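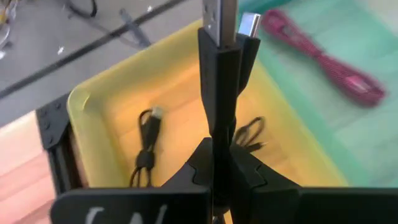
Popular Music and How We Hear It
Notes for session 4: What is a B-side for?

Hello again. These are the notes I talk from, tidied up a bit, so if you were in the room you'll recognise most of the rambling. If you missed it, read these first and then play the tracks on the listening list in order, please, no skipping.

I bought my first single for the wrong song. It was by a band called Grerkis, and I'd heard the A-side on the radio about 10 times in one week and thought I couldn't live without it. By the weekend I'd flipped the thing over and I don't think I ever properly flipped it back. The other side was a slow, slightly out-of-tune piano song with a door closing in the middle of it. Nobody played it on the radio. I felt as if I'd found it myself, and that feeling is most of what I want to talk about today.

Where the second side came from

Early records had music on one side only. Once labels began pressing both sides they had to put something on the back, and for a long while there was no firm rule about which side mattered more. Shops and radio stations often made up their own minds. The habit of calling one side the A and the other the B settled in gradually, and with it the idea that one was the song you were being sold and the other came along for the ride.

There was money in it too, which people forget. In many arrangements the writer of the B-side earned the same from each copy sold as the writer of the A-side. So if your name was on the back of a big hit, lovely! This is why you'll see producers and managers turning up with writing credits on some very thin instrumentals. Have a look through the credits on the handout from session 2 and see if you can spot any likely ones.

Four sorts of B-side

I sort them like this, and you're welcome to argue (several of you did).

The leftover. Recorded for the album and dropped. Sometimes you can hear why, sometimes you really can't.

The filler. An instrumental version of the A-side, or a live take with a lot of clapping on it. Cheap and quick.

The experiment. The band has an afternoon left in the studio and no one from the label is listening. My favourites live here. The Sasby single we played, with 74 seconds of tape hiss before the singing starts, would never have got near an A-side.

The better song. It happens more often than you'd think, and some of the best known records in pop started out on the back until a DJ turned them over.

The Tôn example

Isabelle Vachon's essay is in your reading pack and I'd like everyone to have read it by next time. She writes about the Tôn singles, which were pressed in runs of 4,000 and sold mostly at gigs, and she makes a case for hearing all the B-sides together as a sort of hidden album. I half agree. Her point about the running order is a good one: the fans who taped them made their own sequence, and those home-made tapes are how most people came to know the songs. Where I part company with her is the claim that the band planned it. I think they were just busy and a bit disorganised, and the pattern came later, from the listeners.

Keep that question in your heads, as it comes back when we do bootlegs.

And after vinyl?

The CD single muddied things. Suddenly there were three or four tracks and all of them were on the same side, so "B-side" became a word for a place that wasn't there any more. You also got two versions of the same single with different extras, and yes, I bought both, more than once. Downloads then let people take the one song and leave the rest. The nearest thing now is probably the bonus track, or the demo that gets put online late at night, though you don't have to turn anything over to get to it.

Listening for next time

Grerkis, both sides, B-side first
Sasby, the hiss one, on headphones if you can
Hidel, any two extra tracks from the CD singles
Tôn, the whole run, in whatever order you like (write your order down and bring it)

Short written task: pick a B-side you know well and write a page on what would change if it had been the A-side. Think about length, the opening few seconds and who would have heard it. Hand it in by the end of September.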